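Zenonus working group, minutes
October, start 2:00 p.m.
Present: Musa Uzor (chair), Aminu Okafor (notes), two from Trenadbridge

1. Last minutes
Accepted. The Zendgate storage bill is still open.

2. Wiping result
Trenadbridge reported that the policy trained on head-view recordings of hotel room cleaning finished 79 percent of its wipes. Musa asked what "finished" means. It means the arm covered the target area and backed off. Dirt was not measured. Musa wants that in the first paragraph of the write-up — not in a footnote.

Recordings looked at, wall panel by the door:

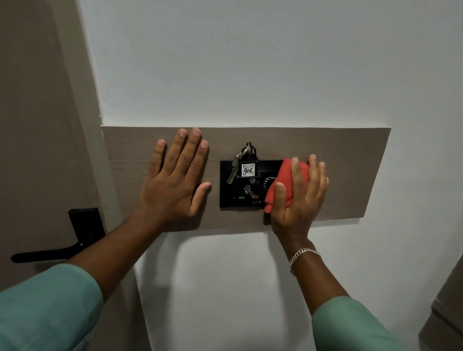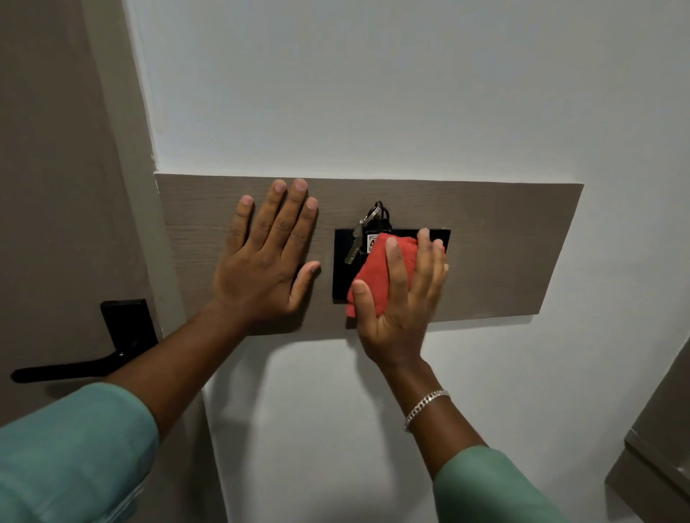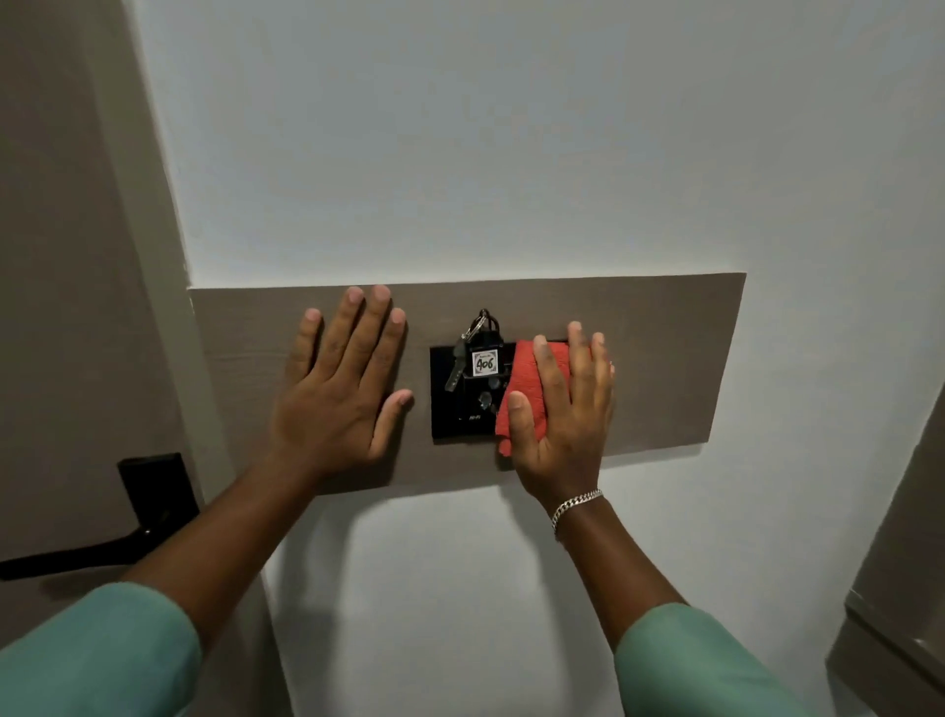

The test set is 17 clips, which Aminu thinks is too few to carry any percentage. Trenadbridge said the clips are hard ones and that this should count for something. Musa was not persuaded. With the keys hanging over the black plate and the red cloth bunched up against it, he doubts the coverage score can tell a wiped surface from a hidden one. The left hand flat on the panel was also raised: the arm used in the trials has no second hand, and the method simply drops the left-hand track. Trenadbridge believes it makes no difference. No test has been run.

3. Comparison with Sydorenko baseline
Put off. The baseline was scored on different clips, so the claimed gain was struck from the draft.

Actions
Trenadbridge: rescore with the plate masked out; run one trial set with the left-hand track kept.
Aminu: write down a definition of "finished" and send it round.
Musa: hold the draft until both are in.

Closed 3:40 p.m.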